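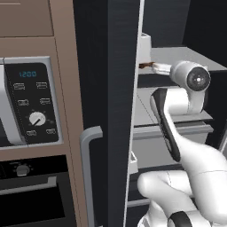

Search the archive
Enter keywords

Re: [teleop-users] Fridge task, demonstrations with arm inside the door

From: Radoslava Kadlec
To: teleop-users

Hello Bayu, hello all,

I answer below your text. I had the same difficulty in the kitchen set last year, so maybe my notes can save you a few evenings.

Bayu Harahap wrote:
> We are recording the fridge task in simulation with the Pitum
> controllers. We have 736 demonstrations until now. The policy
> learns to open the door very well, but when the arm must reach
> for a thing on the top shelf, it stops in front of the shelf
> and waits. Sometimes it waits until the episode is finished.
> Is this a problem of the network or of our data?

I think it is the data. Please look at how your operators behave at this exact moment. When I put my own hand in a fridge I do not wait, but with the controllers I always made a pause before closing the gripper, to check the depth. The policy copied my pause. It cannot know that I was only looking.

What we did in the Říha kitchen: we cut every pause longer than 2 seconds, and trained again with the same settings. We had 1882 episodes, and the cutting was done by a small script, which I can send to you. Be careful with pauses where the door is still moving, these you should keep.

> Also, the operators complain that they cannot see the small
> things behind the wrist. Should we add a second view?

Yes, please add it. From the side the wrist easily covers what is on the shelf, and the operator then moves by memory. We gave to our people one more view from above the shelf, only for the operator and not for the policy. The demonstrations became shorter and also more similar between persons.

> Badik exports the joint angles only. Is it enough?

For replay it is enough. For training I would also save the controller pose and the button state, otherwise you cannot tell later if the gripper was late or the person was late. In Banbridge they did not save it and had to record all again in August.

One question from my side: do your operators begin with the door closed in each episode? If some of them begin with an open door, please mark these episodes separately. We needed 5 trials to understand this mistake.

I will attach the script to my next message, first I must remove our folder names from it.

With kind regards,
Radoslava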